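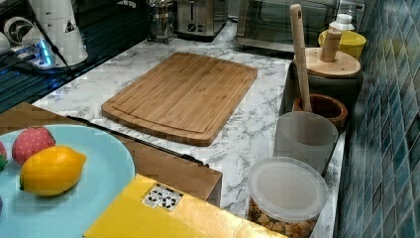
Noboru Yokoyama

Progress report to Haslam, second period: upkeep and set-up of the Sturach kitchen cell

This report covers the work on the Sturach cell at Bitville from November up to 8th April. The money in this period went mainly on maintenance and on getting the cell back to a known state after the arm was taken down for repair.

Worktop layout
The layout has been settled and written up as layout B. The bamboo board lies near the middle of the worktop, at a slight angle, and is the reference object for the pick and place tasks. Toy fruit is presented on the turquoise plate, which stands on a cardboard box at the front left. The containers, including the tub with the white lid and the dark crock with the wooden lid, go in a row along the tiled wall. The toaster and French press stay at the back. Layout A had the crock beside the board and the wrist kept coming too near to it, so we have dropped it.

Arm repair
The elbow joint developed play over the winter. Trurkora supplied a replacement bearing set and we fitted it ourselves in two days. The first attempt left the joint stiff because one spacer was in back to front. It has since been refitted and the joint moves freely by hand with the brakes released. The old bearings have been kept in case Trurkora wants to look at them.

Cables
Two stoppages were traced to a worn connector on the gripper lead. Both the lead and its spare have been replaced. The longer term answer is a proper cable guide down the forearm - the part is drawn but has not been ordered.

Calibration
The cell is now recalibrated every 100 cycles, where before it was done when somebody noticed a drift. A full check takes 5 minutes. It is logged on the sheet by the controller, with initials. After the bearing work we ran 1000 cycles without changing any settings, and the position error at the end was within the limit agreed in the first report.

Running total
The cell has completed 3582 cycles since it was commissioned. Gripper pads are changed when the surface starts to polish, and we are on the third pair.

Outstanding
The spare wrist motor has not arrived. Trurkora has moved the delivery date twice, and until it comes a motor failure would stop the cell altogether. We also need to rewrite the start-up procedure, which still refers to layout A in several places.

Spending is within budget apart from the bearings, which were not in the original plan. I would like to cover them from the travel line, which is mostly unspent - please let me know if Haslam needs a separate request for this.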